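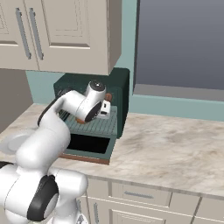 Ploranbridge Kitchen Arm Course Kit
Classroom simulation package for high school robotics clubs

Home > Classroom > Course Kits > Kitchen Arm

Posted Jun 29, 2024

I run the after-school robotics club at Donnelly, and I wrote most of this kit in my garage with a space heater on my feet, so forgive me if the page rambles a bit. Plerkport sells it and handles the licenses, but the lessons are mine and so are the typos!

The whole thing runs in simulation. Your students get a robot arm, a kitchen, and a stack of jobs to do in it. The toaster oven unit is the one my kids fight over. The door has to come down, the rack has to slide out, and then there's something small on the rack to pick up without the wrist banging into the oven on the way in. Sounds easy. My first group spent most of October on the door alone (they kept grabbing the handle at one end and twisting the arm into a pretzel), and I rewrote that lesson from scratch afterward.

What you get

Kitchen world with cabinets, drawers, a counter and the toaster oven
Arm and gripper model, ready to load
Student workbook, 200 pages, printable
Teacher notes with all my solutions, including the ugly ones
4 units: Reaching, Handles and Doors, Racks and Knobs, Full Task
2 practice exams and a grading sheet you can edit
Club license for one school

What you need

Any fairly recent laptop with its own graphics chip. We've run it on the old machines in our computer lab with the shadows turned off and it was fine, a little choppy when the drawers open. Students work in pairs, so you don't need a laptop for every kid. Mine do better with one driving and one reading the joint numbers out loud anyway.

They should know some Python before they start. Loops, functions, lists. If they can write a guessing game they can do Unit 1. The math for the arm is in the workbook with lots of drawings, and I skip the scary parts until Racks and Knobs.

About the Mulport Challenge

Yes, you can use this kit to practice for it! We took two teams last year. The Mulport people give you a kitchen you haven't seen before, so I added a shuffle button that changes cabinet colors, counter patterns and where the appliances sit. Please use it early. One of my teams had typed the position of the oven handle straight into their code, every single number, and the first time I hit shuffle the arm reached very confidently for a piece of wall. They fixed it in an evening and were kind of proud of it later.

Questions I get a lot

Can I use it with a real arm? Not out of the box. The joint limits in the model are safe ones, but I haven't tested the code on hardware and I'd rather you didn't try it with a room full of ninth graders.

Does it come with other kitchens? Only the one layout plus shuffle for now. I'm working on a version with a sink.

Can middle school clubs use it? Reaching and the first half of Handles and Doors, sure. I'd stop there.

How do I get updates? They show up in your Plerkport account. The last one fixed the knob that would spin forever if you bumped it.

Shipping and returns

The kit is a download. The printed workbook ships separately from Ploranbridge and can be sent back if it's unmarked.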